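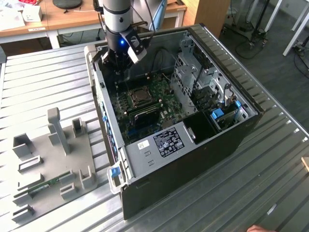
Bench 2, tower 1237 open on its side on the gray metal table.

Sellgate Computer Reuse
Open Case Inspection, Desktop Towers
Bench: 2
Unit: 1237
Inspected by: Berenice Orozco
Checked by: Santosh Kandpal
Day: Monday, morning shift

Mark each line OK, FIX, or N/A. Write a comment for every FIX. Comments on OK lines are optional but please keep them short.

Before opening

1. Power cord removed from unit and put in the cord bin. OK
2. Power button held down after the cord is out. OK
3. Monitor, keyboard and network cables removed. OK
4. Table clear of liquids and food. OK
5. Wrist strap tested at the door tester. FIX
Comment: First strap failed twice. Took the spare from the drawer and that one passed. Bad strap is tagged and in the repair tray. B.O.
6. Unit laid on its side, open side up, all of it supported by the table. OK
Comment: The table top is ridged, so small screws roll into the grooves. Use the screw dish. S.K.

Case and sheet metal

7. Outer panels free of cracks and sharp bends. OK
Comment: Glossy black panel shows every fingerprint. Wipe at the end, after testing.
8. Bare metal edges checked for burrs, gloves on. FIX
Comment: One rough spot on the inside lip at the rear. Filed it down and vacuumed. Gloves stay on for this model, the edges are thin all the way round. B.O.
9. Front bezel seated, latch closes. OK
Comment: Blue latch at the corner of the bezel is stiff. Press it straight in. Wekesa broke one last month by pulling it sideways and we have no spares for the light gray fronts.
10. Blue release tabs on the drive side move freely and spring back. OK
Comment: Both fine. The smaller one up on the cage needs a fingertip, do not use a screwdriver on it.

Power supply

11. Label present and readable. OK
12. Barcode sticker present, number copied to the unit sheet. OK
13. Housing closed, no missing screws, no dents near the slots. OK
14. No burnt smell, no brown marks around the vents. OK
15. Nothing pushed into the slots. OK
Comment: We do not open power supplies at this bench, for any reason. If one fails, the whole supply goes in the red crate. There was one on the shelf last week with its lid loose. Whoever that was, come see me. S.K.

Motherboard

16. Capacitors flat on top, no leaks. OK
Comment: Used the lamp and the magnifier. A few by the edge are hard to see past the wires.
17. CPU socket frame closed and not bent. OK
18. Dust removed from the board with low air. FIX
Comment: Did one pass, still dust in the corners. Second pass after lunch. B.O.
Done at 1:40. B.O.
19. No loose screws or metal bits on the board. OK
Comment: Tipped and tapped the case before it was laid down, one screw fell out. Looks like a drive screw. In the dish.
20. Wires away from fan paths and sharp edges. FIX
Comment: Thin wires cross over the top part of the board. Need a tie before the side goes back on. Rekha has the small ties, the ones in the bench drawer are too wide.

Drives

21. Hard drive removed and logged for wiping. OK
Comment: Out before it got to me, log line signed by Rekha Rawat.
22. Drive bay empty, no paper, no old brackets. OK
23. Cage rails straight. OK
24. Cage locked in position before the unit is moved. OK
Comment: Check this one by hand. The cage can look locked when it is sitting a little high.

Closing up

25. Tools counted back into the tray. OK
26. Gloves and strap returned. OK
27. Side panel on and latched. Not done, waiting on line 20.
28. Unit tag moved to TEST. Not done.

General comments

Hold unit 1237 at the bench until the wires are tied. It does not need a full second inspection, just lines 20, 27 and 28. Do not stack anything on it meanwhile.

Unit 1502 is the same model and is next in line. Birdie Ruiz-Ortega asked that it be done by the same person so the notes match. Fine with me if Berenice agrees.

New straps are on order from Clultar. Until they come, test every time, including after breaks.

Line 8 should say which gloves. I mean the thin coated ones. The heavy ones catch on the drive cage and you cannot feel the tabs through them. Will change the wording when the sheet is reprinted. S.K.

Follow-up

Line 20: tied in two places, clear of the fan. R.R.
Line 27: panel on, latched. B.O.
Line 28: tag moved. B.O.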